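Trays, Tables and a Very Good Cup of Coffee at the Cerivora Open Day

By Consuelo Salcedo
Oct 12, 2018

I went over to Cerivora for the open day expecting to stay for half an hour, and I came home after dark with sore feet and a bag full of leaflets. So many of you turned up! The sign-in sheet at the front desk had 225 names on it by closing time, and that's with a fair number of people walking straight past it (I saw you).

The theme this year was clearing up, which sounds dull until you remember how much of the day goes into it. Daritz, who run the lunch counter on the ground floor, had brought in a stack of their round trays and were happy to talk about them for as long as anyone would listen. They like a raised lip, because cups stay put on the way to the table, and they like brown because it hides coffee rings. I have white trays at home and I'm now thinking about changing.

Upstairs it was all about the bits that get left behind after a snack: wrappers, lids, the corner you tear off a packet and then lose. I spent longer up there than anywhere else.

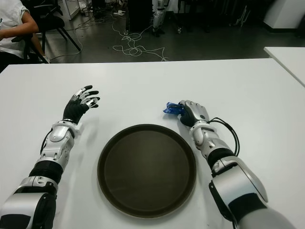 A round brown tray and a crumpled bit of blue at the clearing-up table, Cerivora open day.

The blue stuff, I was told, is the worst kind of litter to pick up, very light and very slippery, and it springs open again as soon as you let go. Anybody who has cleaned out a car after a road trip will know it well.

There were 2 short talks in the afternoon. I missed the first one (coffee line, sorry) but caught the second, on sorting trash in shared kitchens, and it was packed. Somebody asked if shiny wrappers can go in with the plastics and we got a good ten minutes of friendly arguing out of that. The answer seems to be that you should check with your own town.

The Tessier raffle raised $111 for the Priltar after-school club, and the club gets the leftover cookies too. The next open day is planned for June, and the sign-up list will be at the front desk.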